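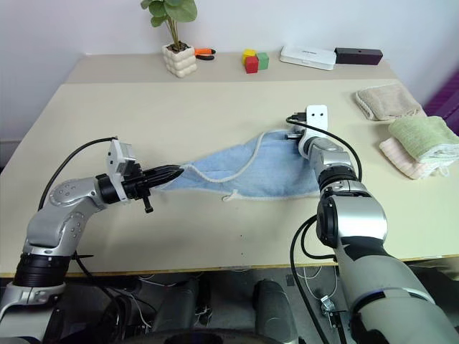
Que no fuera en zapatillas, me escribió una lectora en los comentarios de la entrada anterior, porque en los talleres de tablas el polvo de espuma no sale ni con tres lavados. Le hice caso a medias: fui en zapatillas viejas, y viejas se quedaron, blancas hasta los cordones.

Llevaba desde junio queriendo ir a la jornada de puertas abiertas de Fenier, el taller de tablas de surf que está detrás del puerto. Abrían a las diez y a menos cuarto ya había cola (¡y con lluvia!). La entrada era gratis, pero daban 200 pulseras y quien llegaba tarde se quedaba mirando por la verja.

Empezamos por la sala de shape. Luz baja a los lados, paredes oscuras y un bloque de espuma sobre los caballetes. El shaper iba pasando el cepillo y luego nos dejaba tocar los cantos con los ojos cerrados, que es como él los revisa. Yo no noté ningún bulto. Él sí, claro, y volvió a lijar. Me contó que aprendió reparando tablas de alquiler y que guarda la primera que hizo, torcida como un plátano, colgada encima de la puerta. Todas las tablas llevan número a lápiz junto al alma; la de esa mañana era la 581.

Luego vino la parte que más ganas tenía de ver, la de color. Los dibujos de esta temporada son de Painemal, un estudio que pinta a mano con rotulador acrílico directamente sobre la espuma, antes de la resina. Mucha ola, mucho cormorán y una serie de mapas de rompientes que me habría llevado entera. Pregunté el precio de la pequeña, la de pez con dos quillas: 400 euros sin laminar. Me quedé pensando un buen rato, y todavía sigo.

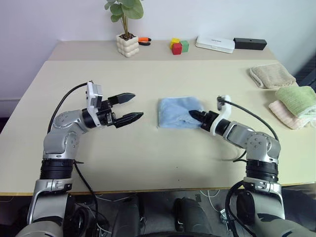
La charla de la tarde

Después de comer (bocadillo de bonito, muy bien) hubo charla en el patio sobre el viaje de Cerik, el equipo que se fue a surfear agua fría a Drondanow con tablas de este taller. Pusieron un vídeo corto. Olas largas, playa de piedras, gente cambiándose de neopreno detrás de una furgoneta con un viento que daba frío solo de verlo. Volvieron con 2 tablas partidas y las tenían allí, apoyadas en la pared, para que viéramos por dónde había cedido la fibra. Me pareció lo mejor del día, y eso que el micrófono fallaba cada dos por tres.

Cosas prácticas: aparcar es imposible, id andando desde la estación. El baño está al fondo, pasada la sala de lijado. Y si queréis láminas, llevad efectivo, que el datáfono no tenía cobertura y yo me volví sin la del cormorán.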